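Reading Ruth at the Kitchen Table

10/17/21

Our Hebrew reading group is starting again, and a few people have asked me what it is and whether they would fit in. I said I would write something down so I don't have to keep answering in the church parking lot.

We read the Hebrew Bible slowly, out loud, a few verses at a time. We began with Jonah and finished it in August. Next is Ruth.

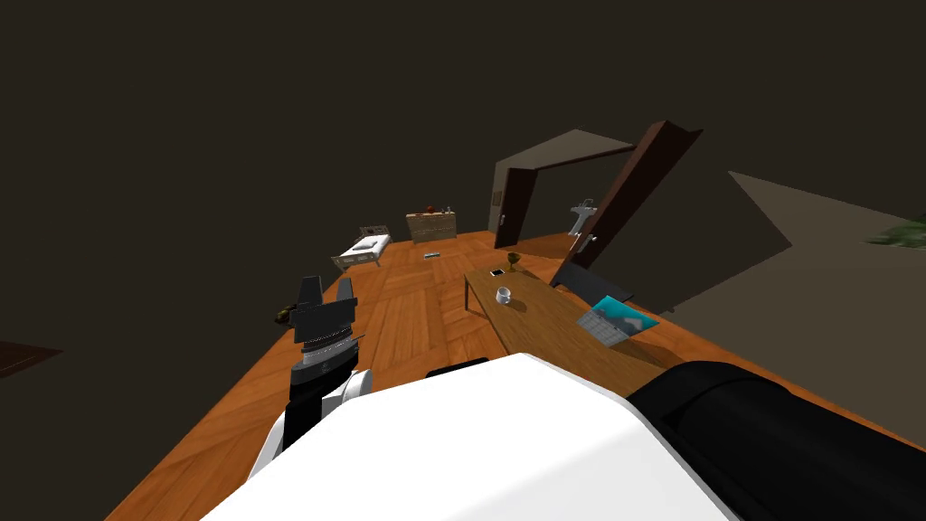
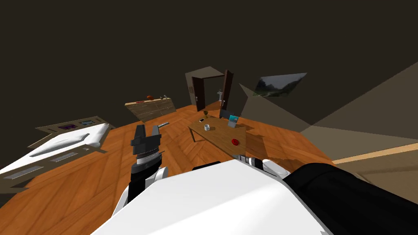
I started learning Hebrew late. I grew up in a church where the Old Testament was mostly Sunday school stories and a psalm before the offering. I knew the names of the books in order and not much else. When I joined the congregation on Lomura Street, the pastor there would sometimes stop in a sermon and say a word in Hebrew, then explain what got lost in the English. It annoyed me at first. Then I wanted to be able to check.

So I bought a used grammar, 431 pages long, and got stuck on the vowels for a whole winter. I would not recommend doing it alone. The alphabet took me 2 weeks and I thought the rest would go like that. It did not. What got me moving was reading with other people, even people who knew no more than I did. If you have to read a verse out loud in front of someone, you will look at it the night before.

The group is small and not run by any church. Some of us are Christians, a couple are Jewish, and one is still deciding and would like to be left alone about it. We had to work out how to talk to each other. The rule we ended up with is that we stay on the words in front of us until we have a translation we can all live with. After that anyone can say what the passage means to them, and the others listen. People do disagree. Jonah chapter 4 took us three meetings, mostly over whether God's last question is a rebuke or a kindness. I still think it is a kindness, but I am less sure than I was.

Ruth should be easier in some ways. It is short, it is mostly plain storytelling, and a lot of the verbs are ones we met in Jonah. The word I am looking forward to is chesed, which English Bibles turn into kindness, loyalty, mercy or steadfast love, depending on which one you own. I would like to see how we handle it when we come to it in the first chapter, where Naomi blesses her daughters-in-law before telling them to go home.

Some practical things. You need to know the alphabet before you come, and be able to sound out a word even if it takes you a while. You don't need to know any grammar. Bring any printed Hebrew text with vowels. I make a word list of the 200 most common words and I will send it to you, though I should warn you it has a few typing errors I keep meaning to fix. There is no charge.

We have room for 12 and we are not there yet. If more people want to come than that, I would sooner start a second group than make this one bigger, as everyone needs a turn to read.

One more thing, which came up last time. We open with a minute of silence and not a spoken prayer. That was a compromise and I was against it. I have come around – I find I use the minute, and I read better after it. If you would like to pray out loud with others, a few of us stay behind afterward and do that.

Leave a comment below if you want to join, and tell me how far you have gotten with the alphabet. Please read the first five verses of Ruth in English before the first meeting, in whatever translation you have at home.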